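Week 6 – Household routines and who keeps them going

Hi all. These are my notes from the February session, tidied up a bit (only a bit – sorry, Ankit, I know you asked for headings).

We started with the reading by Bimla Rastogi on kitchen work in shared homes. Her main point is that a lot of housework is thinking. Somebody has to remember that the rice is low, and that remembering never shows up in a time diary. I love this chapter and I probably talked about it too long! 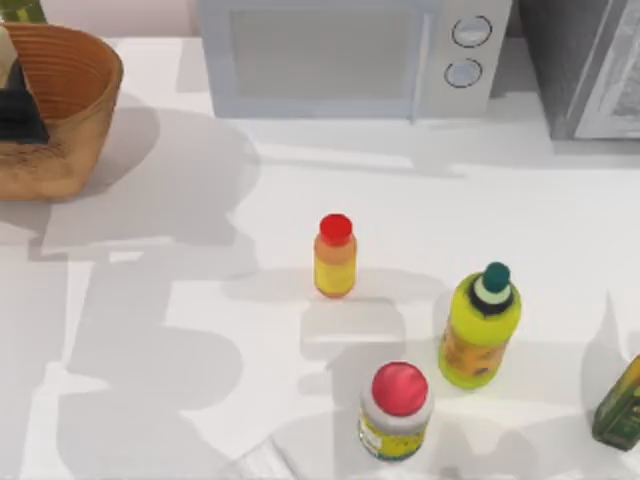
Rastogi followed 9 households in Costbridge for 18 months and asked everyone the same question: who notices first? In almost every home the answers didn't match. People tended to name themselves, and the arguments that followed ended up being her best material.

Tainá asked if paid help changes the picture. It does, but maybe less than you'd think, because someone still has to plan the work and explain it. Look again at the Mathur family interview, where the mother writes out the whole day before breakfast.
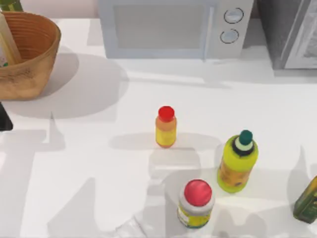

Then we got to diaries as a method. They're cheap and people mostly fill them in, but they're bad at catching two jobs done at once. If you're stirring soup and helping with homework, which one do you write down? Keep that in mind when you design yours.

For next time:
Read Samuele Caruso's short piece on chores and roommates.
Keep a diary for 3 days, in half-hour slots.
Bring one entry you had trouble labeling.

Drafts go in the class folder by 6 p.m. the night before we meet.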